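Stivville Storage Project: Final Report
Last updated: February
2 min read

So my project was supposed to be on "small space organization," which sounded way bigger than what I ended up doing. What I ended up doing was putting balls away. A lot of balls! My question was pretty simple: if you have a work table and a bunch of little round things that won't stay put, what kind of container makes cleanup easiest?

I started with a fabric bin from Habte, the soft kind with handles. It looks nice on a shelf, but the sides fold in the second you let go of them, so you're always fishing around for the opening. I gave it 2 out of 5 in my notes and I was being generous (I liked the color).

Next was a Brustico wire basket. Way better for seeing what's inside, but anything smaller than a golf ball slips right out the side, and it scratched my desk at home. After that I moved on to clear plastic, mostly because I found one in the Ornus clearance bin for 310 cents in leftover store credit, and yes, the receipt really does print it that way.

Clear plastic won for me, and it wasn't close. A long narrow shape keeps the balls in a line, so you can tell right away if one is missing. It also fits along the side of a table and leaves the middle open for working. The one thing I'd change is the width. With a tennis ball size you want a little wiggle room for your fingers, and I'd go maybe half an inch wider next time.

I did the cleanup 3 times with each container, always on Friday afternoon when I was tired and kind of grumpy, which I think is fair because that's when most people clean up. My times were all over the place. The fabric bin was slowest every time, but the wire basket beat the plastic once and I don't have a great explanation for that. I might have just been hungry.

The other thing I learned is that a plain, light work surface helps a ton. On my desk at home (dark, covered in stickers) I kept losing track of stuff. On white I could spot everything, even from across the room. If I keep going with this I want to try lids next, and maybe something square.
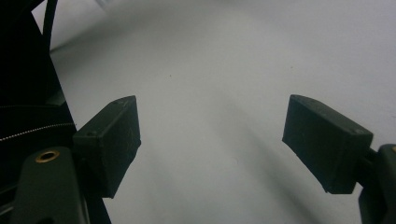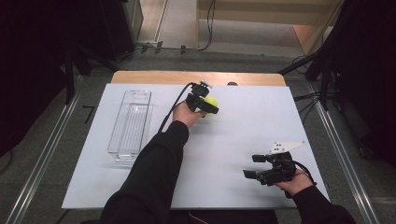
The pale work surface, and in the second photo the yellow-green ball with the clear container empty.

4 comments | 2 shares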